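We use cookies to improve your visit. By continuing to browse you accept our cookie policy.

Skutard drip kettle, after one winter of daily use

I bought the Skutard back in November, mostly because my old kettle had started dribbling down its own spout (and onto my socks!). I drink a silly amount of tea, so this thing has worked hard.

First the good stuff. It boils a full pot in 6 minutes, the handle stays cool, and it's quiet enough that I can run it before anyone else is up. The pour is lovely - slow and steady, with no splash at the end.
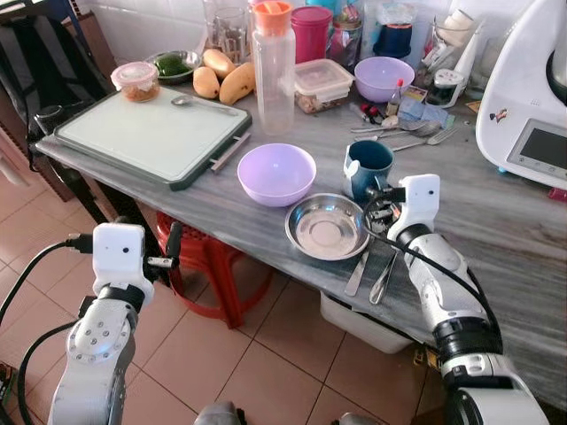 Does it need descaling often? Every 7 weeks in my house, and we have pretty hard water in Zarnstead. I use plain white vinegar and rinse it twice.

Now the grumbles. The lid is stiff, and I mean two-hands stiff for the first month. The cord is short too, so I had to shuffle everything along to get near the outlet. And the water gauge is on the back, where a right-handed person never sees it.

I also tried the Pikwood for a week before sending it back. It was 9 dollars cheaper and looked nicer, but the water tasted like a new shower curtain no matter how many times I boiled it out.

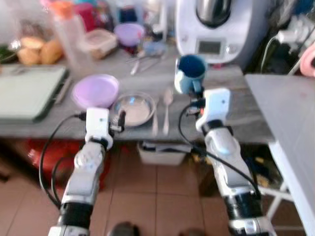
Blue mug, glass bowl and a spoon at the counter.

Would I buy the Skutard again? I think so, yes, though I'd wait for a sale at Catterall like I did the first time. They threw in a spare filter and I still haven't needed it.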